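Section 6: Replacing the Wiring Harness in the Sotovo Portable Work Light
Unside Equipment Library – Borrower and Workshop Manual, Medville branch
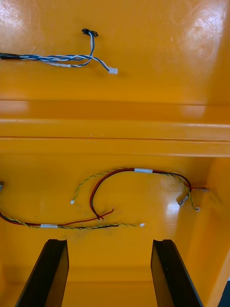 Can the harness be replaced without returning the light to the supplier?
Harness replacement is permitted at the branch workshop, provided that the light is out of its warranty period and the person carrying out the work has completed the bench induction. Lights still under warranty must be sent to Vergara Service, using the return form in Section 2.

6.1 Scope

This section applies to the Sotovo work light in both the tripod and the floor-standing version. It covers removal of the old harness, fitting of the new harness, and the checks required before the light goes back on the loan shelf. It does not cover the battery pack, the lamp module or the external charger. The charger is a sealed unit and must not be opened under any circumstances.

All wiring inside the light operates at extra-low voltage. The charger is connected to mains power and is to be kept away from the bench during this procedure.

6.2 Before starting

Confirm that the replacement harness matches the version of the light. The two versions use different lead lengths, and a tripod harness forced into a floor-standing light will be under tension at the switch end. The version is recorded on the loan card. Where the loan card and the parts bag disagree, set the light aside and notify the workshop coordinator.

The following are required: a No. 2 Phillips screwdriver, a plastic spudger, non-conductive tweezers, a soft brush, a parts tray, a multimeter with a continuity setting, and the replacement harness in its unopened bag.

CAUTION: Remove the battery pack before loosening any housing screw. Place the pack in the fire-resistant box at the end of the bench. It is not to be left on the work mat.

6.3 Removing the old harness

1. Switch the light off at the rear switch and allow it to stand for 13 minutes. The lamp module retains heat after use.

2. Release the battery latch and withdraw the pack.

3. Lay the light face down on the mat. Remove the six housing screws and place them in the parts tray. The screws nearest the handle are longer than the others and must go back in the same positions.

4. Separate the housing halves with the spudger, beginning at the handle end. Do not use a metal blade. The seal between the halves is thin and will tear if it is levered from one point.

5. Note the route of the existing harness before disturbing it. A sketch on the back of the job sheet is sufficient.

6. Disconnect the harness at the lamp module, then at the switch, and last at the battery contacts. Grip the connector body in each case. Pulling on the wires may draw the terminals out of the connector, and a connector damaged in this way cannot be repaired at the branch.

7. Lift the harness clear of its retaining clips. If a clip breaks, record it on the job sheet. A light may be returned to service with one broken clip; with two or more, the housing half must be replaced.

NOTE: Old harnesses are placed in the e-waste tub and not in general rubbish. The tub is emptied at the end of each month.

6.4 Cleaning and inspection

1. Brush dust and grit out of both housing halves. Stubborn dirt may be wiped away with a damp cloth. Solvents, including methylated spirits, are not to be used on the housing or the seal.

2. Inspect the seal along its full length. Replace it if it is flattened, split or missing at any point.

3. Inspect the screw posts for cracks. A cracked post is grounds for withdrawal of the light – glue repairs are not accepted.

4. Check the battery contacts for corrosion. Light discolouration may be removed with a fibre pen. Pitted contacts are to be reported.

6.5 Fitting the new harness

1. Open the parts bag and compare the new harness with the old one. The number and type of connectors should agree.

2. Connect the battery contacts first, followed by the switch and then the lamp module. Each connector is keyed. If it does not seat with light finger pressure, withdraw it, check its orientation and try again.

3. Route the harness along the path recorded in step 5 of 6.3, pressing it into each clip. Leave a little slack at the switch. No part of the harness may cross a screw post or lie over the seal.

4. Using the multimeter, test continuity between each battery contact and the corresponding pin at the lamp module. Test also for a short between the two contacts with the switch in the off position. Enter the results on the job sheet.

5. Bring the housing halves together by hand. They should close fully without force. A gap at any point generally indicates a trapped wire, in which case the housing is to be reopened and the routing corrected.

6. Refit the screws, tightening them in diagonal order. Stop when the screw head meets the housing.

CAUTION: Powered screwdrivers are not permitted for step 6. Overtightening strips the posts and voids the branch inspection.

6.6 Return to service

1. Refit the battery pack and switch the light on at its lowest setting. Step through all 3 settings and hold each for one minute.

2. Switch off and check by hand for any unusual warmth at the handle or the rear switch. If either is warm, remove the pack at once and tag the light OUT OF SERVICE.

3. Attach a new inspection tag, showing the month of the work and the initials of the person responsible.

4. File the job sheet in the tray beside the loan desk. Lights without a completed job sheet will not be released to borrowers.

NOTE: Branches other than Medville may hold an earlier parts list. The list reissued in January replaces all previous versions, and harnesses ordered from an older list should be checked against it before the bag is opened. Unopened bags may be exchanged through Vergara Service. Opened bags are charged to the branch.

For replacement of the rear switch, refer to Section 7.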